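Workshop tips: good practice for a bench arm working near a vise

These notes cover small single-arm cells of the kind used for connector and terminal work. They assume the risk assessment has been done and the stop circuit tested. Iqra Rind wrote the first version for the Prilance training bench; this one was revised on May 21, 2024.

Fix the vise first. Everything else on the table is measured from it, so it should be bolted or clamped before any part is taught. Mark its outline on the table in pencil. If the outline and the base no longer agree, stop and re-teach.

Keep the task plate square to the arm where you can. A small tilt is acceptable if the program reads the plate's position at the start of each run. If positions are fixed in the program, it is not acceptable.

Use colour to identify stations, and write the colours into the job sheet. "Red block, upper left" leaves less room for error than "station A", which changes meaning when someone walks round the table. 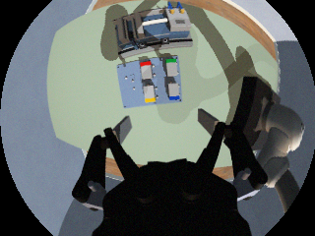 Simulated layout: fixture at the back, colour-marked task plate in front, gripper open over the table.

Run every new layout in simulation before it goes on the bench. Check three things:

Clearance between the outer finger linkages and the fixture. People check the pads and forget the linkages, which swing wider.

The path of the upper links. An arm that reaches across the table can foul a tall part even when the gripper is well clear of it.

Shadows. If a camera finds the parts, test with the lighting you will have on the day – a shadow over a plate can shift a detected edge.

Approach from above wherever the part allows it. Side approaches need a written reason on the job sheet and a reduced speed for the last 56 mm.

Loose fasteners do not belong on the table. Count screws out and count them back, and keep spares in a lidded tray outside the reach of the arm.

Pads should be wiped at the start of each shift and inspected after every 744 cycles. Replace them in pairs. Danish Kazmi keeps the wear log for the Hayashi and Sarnus benches, and blank sheets are in the folder by the door.

Hands stay out until the arm has been put in its stopped state at the pendant. A paused program is not a stopped arm.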